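Boards > House & Garden > Bathrooms > Toilet seat up, toilet seat down, toilet gone: where do we put the thing?

Toilet in the downstairs loo: facing the door or side-on?
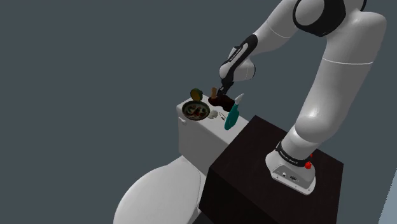 Posted by mechthild_haslinger in Bathrooms — 5 replies — last reply 17:15

We have bought a house in Zarkthorpe with a downstairs loo the size of a wardrobe. I suspect it was a wardrobe. The previous owner put the toilet directly opposite the door, so that anyone who forgets the bolt is presented to the hallway like a minor royal on a balcony.

I want to turn it ninety degrees so it sits against the side wall. My husband says leave it, it works, and what sort of person moves a toilet. The plumber who came to quote breathed in through his teeth for so long that I worried about him. His objection is the soil pipe, which goes straight out of the back wall and would need a bend. Width is 1715 mm one way and rather less the other, and the door opens inwards because of course it does.

Has anyone done this? Did you regret it? I am also open to views on whether a white toilet is still allowed or whether we are all meant to have sage green now.

— Mechthild Haslinger

gutterpress wrote:

Facing the door, always. You need to be able to get a foot against it. I grew up in a house with four sisters and one bolt that didn't work, and my left leg is still the stronger one.

Also leave the soil pipe alone. Every bend is a place for something to stop and think.

yevhen_y wrote:

I moved ours two years ago and would do it again tomorrow. The bend is fine if you have enough fall on the pipe and you use a proper swept one. What you must check is the space in front of the pan. People measure the toilet and forget that they own knees. Sit on a kitchen chair in the room with the door shut, and then try to stand up without touching anything. If you can do that, turn it. If you bang your head, leave it.

The other thing is the door. Hang it the other way so it opens outwards, and half your problems go. It took me an afternoon, including the swearing.

Yevhen Yatsenko

gutterpress wrote:

Opening outwards into a hallway? So you can flatten whoever is coming past with the shopping?

yevhen_y wrote:

In my house whoever is coming past with the shopping is me, and I know where the door is.

mrs_tang_of_the_tiles wrote:

Nobody has mentioned the basin. In a room that small, the toilet is the easy bit. We turned ours sideways, felt very pleased with ourselves, and then discovered that the only wall left for the basin was the one behind the door. We now have a corner basin in which you can wash one hand at a time. Guests come out shaking the other one.

If you're set on turning it, look at the sort where the basin sits on top of the cistern. Ornusico do one. It looks like something off a caravan, but you get used to it, and the children think it's wonderful. My mother-in-law won't go near it.

On colour: white. I had an avocado suite for eleven years and it has left a mark on me. You can paint walls sage green as often as you please, but you cannot paint a toilet. (I know somebody will say you can. I've seen one that was done. No.)

gutterpress wrote:

You can get enamel paint for it.

mrs_tang_of_the_tiles wrote:

There he is.

mechthild_haslinger wrote:

Thank you all, this has been more use than the plumber. I did the kitchen chair test this morning. I stood up without hitting anything, but only by going slightly diagonally, like a crab leaving a dinner party. My husband did it as well and hit the door handle with his hip, which he took as a win for his side.

So we've agreed on the door first. It comes off in May when his brother is here with the good drill, and if it's still awful after that I am allowed to reopen the matter of the toilet. He wanted this in writing, so here it is.

The cistern basin thing is being considered. I showed him the one by Ornusico and the one by Trulum, and he asked whether you had to flush it to wash your hands. I said I thought so. He's gone quiet.

yevhen_y wrote:

On most of them the tap does run when you flush, yes. Cold only. It is bracing in January.

Before you put the door back, look at which side the light pull is on. I didn't, and ours now hangs behind the hinge. We have got used to going in with one arm out.

This thread is open to replies from registered members.

Reader comments (4)

dampcourse: We turned ours. Best thing we did in that house, though we sold it the year after.

Pru in the annexe: Some 2 inches of extra knee room can be had with a short projection pan, and you don't need to move anything. Cheaper than a plumber who breathes like that.

loftladder66: Siding with the husband here. It's a toilet, you're not in there to admire the view.

Pru in the annexe: @loftladder66 speak for yourself, ours has a window.

We use cookies to remember your login and which boards you read. By carrying on you agree to this. Manage my choices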